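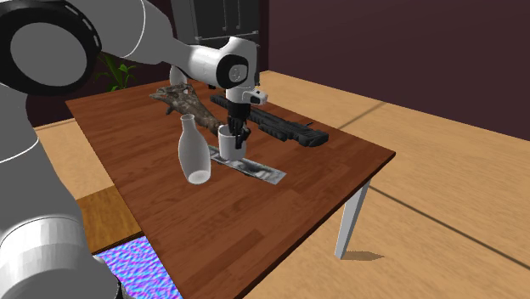

Gripper lowered into the white cup, with the bottle standing close by.

If you have an arm helping at the table, please go slowly around cups! Bring the fingers straight down into the opening, close them gently, and lift a little before you swing sideways – a tall bottle nearby is so easily knocked. My own house rule (borrowed from Hermine Lanz, bless her) is to keep hands off the tabletop until the arm has come to a full stop, and to try any new move four times at the slowest speed first.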